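Inside Drela, the planner that refuses to guess

2022-06-20

Caught Siyabonga Mokoena between two meetings. Twenty minutes, bad coffee, laptop open the whole time. He leads planning at Brernuva, where the manipulation stack is called Drela and the simulator underneath it is Plovo. Both written in house, both older than they should be, he says.

First question, what does Drela do that the old one didn't. "It stops," he says. "The old planner would always hand you a path. Might be a terrible path. Drela comes back and says no, I don't have one, ask me again with a different grasp."

That took a while to sell. Lungile Pretorius, who writes the perception side, sits down halfway through and doesn't wait to be asked. "Everybody hated it. We had 209 test tasks and for a week it looked like half of them broke. They were broken before. You just couldn't see it."

Her part is the camera on the wrist, and dark stuff. Dark openings, dark fingers, anything where the depth estimate goes mushy. She wants the planner to know when she's unsure. So every pose now goes over with a spread on it, not just a number.

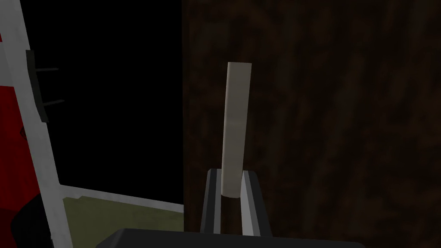

Mokoena picks it up from there. Long thin objects are the worst, becuase a small error at the grip is a big error at the tip. "You hold it at the bottom, you're off by 2 degrees, and the top is in the wall. The fingers are fine. Planner thinks everyone's fine." Drela now treats the held part as one more link of the arm, with the spread added on as padding. Slower, obviously. A plan that took 122 milliseconds takes some more than that, he wont say how much.

And the sim to real question? Pretorius laughs. "Plovo is too clean. Edges are too sharp. I add noise and then people complain about my noise." The nightly run is 1,982 episodes, and she reads the failures with breakfast.

Next up is Pillay, a replay tool, due in December. Scrub back through a failed plan, see what perception believed at each step. Mokoena wants it sooner. Pretorius says he can write it himself then. He has a meeting.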